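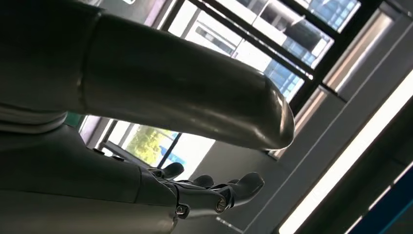
Why is the town of Tapley arguing about a parking lot again? The county wants to start charging two dollars an hour at the lot behind the old feed store, which has been free for as long as there has been a lot.

The plan came up at the July meeting of the town council and ran well past the time when most of the room would have liked to be home. Under the proposal, drivers would pay at one of a pair of machines near the Mill Street entrance, or through a phone app called Coltis, from eight in the morning until six at night. Evenings would stay free. So would the stretch of gravel at the back, which the county's own map lists as "unimproved surface" and which everyone else in Tapley calls the puddle.

The county says the money would go toward repaving. Opponents say that if the lot were repaved they might consider paying for it, and that the county has the order of events backward. This point was made several times during public comment, each time as if it were new.

There are 36 marked spaces in the lot, though the paint has faded to the point where the figure is more of a tradition. On a normal weekday morning it fills up before nine with people who work at the pharmacy, the bank and the dental office, and it stays full until they go home. Shop owners on Mill Street have complained about this for years. Several of those same shop owners, it was mentioned from the floor, park there too.

A traffic report prepared for the county by the consulting firm Rulska recommends the hourly charge as a way to "encourage turnover." The report also looks at a residents' permit, a two-hour time limit with no fee, and doing nothing, and it gives doing nothing a page and a half. Its authors note that a time limit would work about as well as a fee but would need a person to walk around and enforce it. Tapley has not had one of those since the last one retired, and the hat and ticket book are now in the display case at the library.

The closest comparison is Drultberg, twelve miles up the road, which put in paid parking downtown three years ago. Supporters of the Tapley plan say it is now easy to find a space in Drultberg. Opponents agree that it is very easy to find a space in Drultberg, and invite people to think about why. The owner of a Drultberg sandwich shop, reached by phone during the lunch rush, said business was fine and asked if this was an order.

A petition against the fee has been sitting on the counter at the hardware store and at the bakery since late spring. Organizers say it has passed 1,000 signatures, an impressive total for a town whose last mayoral race was decided by fewer votes than that. The county clerk's office has pointed out that petitions on parking rates are not binding and that a number of the signatures come from Drultberg. The organizers replied that people from Drultberg know what they are talking about.

Not everyone who spoke was opposed. One woman said she had given up on the lot entirely and now does her errands in the evening, when half the stores are closed, and would gladly pay two dollars to buy a birthday card in daylight. A man who lives across from the lot said he did not care what it cost as long as the delivery trucks stopped idling there at five in the morning. He was told the trucks were a separate matter. He said he had been told that before, and sat down.

There was also a long exchange about the phone app. Coltis would let drivers add time without going back to the car, which the county's transportation office described as a convenience. A council member asked what happens to people with no signal, given that the lot sits in the one part of downtown where calls tend to drop. The transportation office said those drivers could use the machines. Asked what would happen if the machines were out of order, the office said drivers could use the app.

Installation would cost the county a little more than the lot is expected to bring in during its first year, with things improving after that. How much they improve depends on how many people keep parking there once it costs money, and the Rulska report offers a low estimate, a high estimate and a chart with both. Tickets for unpaid parking would start at twenty dollars. It remains unclear who would write them, although the library has said the hat can be made available.

The council has no power to block the fee, because the county owns the land, but it can send a letter. A first draft was read aloud and described by one member as too angry and by another as not really a letter. A second draft is expected at the next meeting. Members did agree to ask that the lot stay free in December, and that whatever happens, someone come out and look at the puddle.

Written comments can be dropped off at the county transportation office or at Tapley Town Hall, where the front counter is open from nine to four, closed for lunch. The county expects to make a decision in the fall. Parking at the county office is free.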